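3.2 Handling of knitted garments on the sorting table
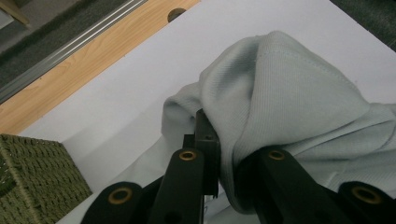
Figure 3. A ribbed knit garment in pale grey-green, bunched on the white work surface.

The second part of the study concerns knitted clothes, which behave differently from the woven shirts treated in Section 3.1. A woven shirt keeps its outline when it is put down on a table. A knit does not keep it so well. It takes the shape of the last hold, and the person who folds it must first find again where the sleeves and the hem are. In the interviews at the Otivdale sorting room, workers named this searching as the most tiring part of the job, more tiring than the folding itself.

We divided the work on one garment into four stages: opening, orienting, folding and stacking. Opening begins when the garment is put down in a heap and ends when no part of the cloth lies on top of another part, except where the cut of the garment makes this necessary. Orienting begins when the worker turns the neck towards the far side of the table. In practice the two stages overlap, and for 50 of the garments our two observers did not agree at first on the border between them. These cases were discussed until one reading was accepted.

The state of a garment before opening was recorded with three simple terms. A "fold" is a part of the cloth which stands up from the table and is rounded at the top. A "roll" is an edge which curls over itself. A "gather" is a place where the cloth is pressed together into narrow creases. All three can be found in Figure 3: the tall fold right of the centre, with a seam line along its top curve, the rolled edge to the left, and the deep creases where the cloth is pinched. Seams were noted separately when they could be seen, as they are useful for orienting. Several workers told us that they look for a seam first and follow it by hand to the nearest corner.

The colour of the cloth also had an influence, although we had not planned to study it. Washed-out greys and other pale shades were slower to open than dark or strongly coloured garments. We believe that this has to do with the white surface, on which a pale edge is not easy to see. The Majimbun store, where a part of the clothes was collected, uses brown tables, and the workers who had been in both places preferred them for light clothes. For dark clothes they had no preference. We did not change the surface during the study, so that the results in this section could be compared with the earlier ones.

Ribbed knits formed a group of their own. The ribs give the cloth a direction, and it stretches much more easily across them than along them. A worker who pulls across the ribs will open the garment quickly but may leave it wider than before, and the following fold is then uneven. After the first 85 garments we asked the workers to pull along the ribs where possible and to smooth the rest with a flat hand. The rolled edges were left until the end, because they often came back when the neighbouring part was moved.

For stacking, we used the Clenine folding pattern with one change: the sleeves were laid straight down the back and were not crossed. Crossed sleeves make a thick place in the middle of a knit, and a stack of such garments soon leans to one side.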